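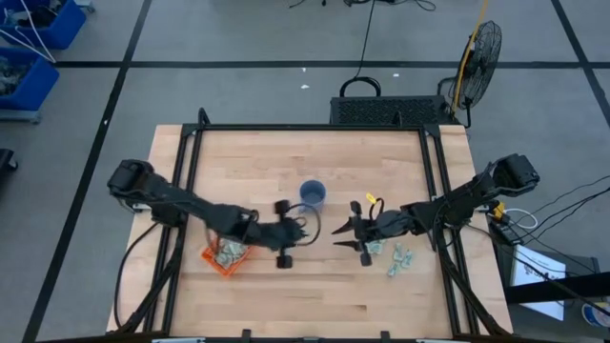 Ticket 200: right gripper lags leader during teleop, bill-to-basket task
Site: Westthorpe
Opened: July 11, 2021
Reported by: Mirela Bragança
Status: open, workaround in place

Two-arm station, table task with cup, orange basket and crumpled paper bills. Operator drives both arms from the Henare leader pair. Left side tracks normally. Right gripper closes late on light pinches. Most visible with bills, which are thin enough that a late close misses the fold.

Log

Checked leader trigger calibration, right side. Within limits. Recalibrated anyway, no change.

Swapped leader units left for right. Lag stays with the right follower. Leader ruled out.

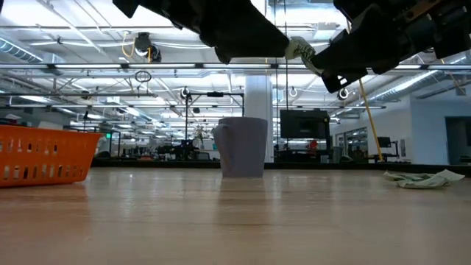 Ran handovers between the arms with the cup left standing on the table. Delay shows up when the right gripper has to take hold before the left lets go. Measured 57 ms on the left, almost 200 on the right.

Found command smoothing window set to 16 samples on the right arm, 6 on the left. Config last edited in February, no note attached.

Set right to 6, restarted the Fedus service. Lag gone, slight chatter at full close.

Open: Zinberg to confirm whether 6 is safe for the gripper motor. Hold new demos until then. Old right-arm demos keep their tag.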